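Skatham Forums > Software > Perception and Tracking
Thread: Gripper pose jumps when both hands work over the same object

posted by lowpass_lee
Two hand-held grippers, pose from visual-inertial tracking on each, fused against a head camera at replay. Single-hand episodes are fine. In bimanual ones the relative transform between left and right steps by up to 11 mm whenever the grippers come close together. The task is picking up a bunch of keys on a split ring with plastic tags. 296 episodes so far, and the step shows up in nearly 100 of them. Tracker is Irnier with the stock config. Has anyone seen this?

posted by quatflip
Check the timestamps before you touch anything in the tracker. If the two grippers are on separate clocks, a constant offset looks like nothing while the hands are slow and like a pose error when they speed up.

posted by lowpass_lee
Checked. Residual offset after alignment is 4 ms. The step also happens with both hands at rest, so velocity doesn't explain it.

posted by mrg_tooling
Then it is the map. Both trackers relocalize against a shared map, and a white foam board gives them almost no features to hold on to. Each one ends up on whatever is in the background. Two different background sets, two slightly different answers. Put a printed texture on the board.

posted by quatflip
Disagree. A printed texture on the work surface gets into the training images, and the policy will learn to lean on it. I would leave the surface plain and fix the relocalization gate. Irnier accepts a relocalization on inlier count alone by default. Add a spatial spread check and reject anything where the inliers sit in one corner of the image.

posted by mrg_tooling
You can vary the texture between sessions. A gate only turns a wrong pose into no pose. He still has to fill the gap with inertial, and that drifts.

posted by quatflip
For gaps under a second the drift is smaller than the step he has now.

posted by hexdump_ok
Is there a fixed reference in the workspace? We run Rakberg for offline smoothing and it takes static landmarks as hard constraints. Corners of the table are enough if the head camera sees them. It won't run online, but for replay data that shouldn't matter.

posted by lowpass_lee
There are two bits of black tape on the table edge, left and right of the operator. I never surveyed them. The tray and the plate standing in it get moved, so those are out.

posted by hexdump_ok
Survey the tape. Two points won't fix the full pose, but together with the table plane they pin down yaw and translation well enough to catch a step that size.

posted by mrg_tooling
Also look at the loop closure log — not the summary, the per-keyframe one. If the step lines up with a closure on one side only, you have your answer.

posted by lowpass_lee
It does line up. Left tracker closes, right one doesn't, and the transform steps on the next keyframe. So mrg is right about the cause. I am going with the gate first, as it needs no change to the setup, then Rakberg over the existing episodes with the tape as landmarks. The bad ones stay out of the training split until they have been reprocessed.

posted by quatflip
Keep the raw logs. Crabtree drops the per-keyframe covariance on export and you will want it for the smoother.

posted by mrg_tooling
I still think you will be back for the texture. Can you post a head camera view so we can see how much background the trackers have?

posted by lowpass_lee
Head view attached. Plenty of cable and equipment behind the table, very little on the board apart from scuffs. 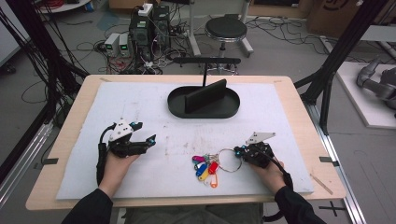 Photo: lowpass_lee, head camera

posted by mrg_tooling
The floor cables worry me more than the board now. If any of them get kicked between sessions, the map is stale in the one region that has features. Rebuild it at the start of each session and compare the step rate before you tune the gate.

posted by lowpass_lee
Will do. The map is from June and I have been reusing it for everything.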